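Shop > Robot Cells > Bin Picking > Plikden Mixed-Item Picking Kit

Plikden Mixed-Item Picking Kit
34 shares | 2 comments
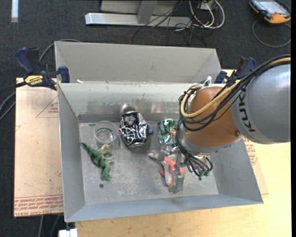 We first put the Plikden together for people who had already bought a good arm and then found that the awkward part was everything around it – the bin, the gripper, the bit of software that decides what to go for first. If you have spent a January fiddling with brackets, as we did, you will know the feeling! So the kit comes as one box of parts that are meant to live together, and we have tried hard to keep the setting up friendly.

You get the steel bin, a slim-fingered gripper, a pair of mounting plates and a year of Tamuno, our picking software. Tamuno is happiest with a real jumble. Crushed drink cans, clear cups and small plastic toys are the sort of thing we like to give it, as shiny dents and see-through sides are where picking software tends to struggle, and we would much prefer to find the weak spots here than have you find them at your end. Clear items are still the slowest of the lot, and we are working on that.

The kit will sit on any sturdy table. Plenty of customers simply clamp the bin down for the first few weeks, which we rather like, as it lets you shuffle things about before you commit to drilling holes. Do leave yourself a bit of slack in the cables near the last joint, and run the arm slowly by hand through its furthest reaches before you let it loose.

Kit with Tamuno for one year: £1,244
Kit without software: £697
Spare finger set: £100
Bin opening: 400 mm, front to back

The arm itself is not included. Orders go out from our Totlow workshop, and the Cornik table frame can be added to the same delivery if you ask before we pack it.

Page updated Mar 10, 2019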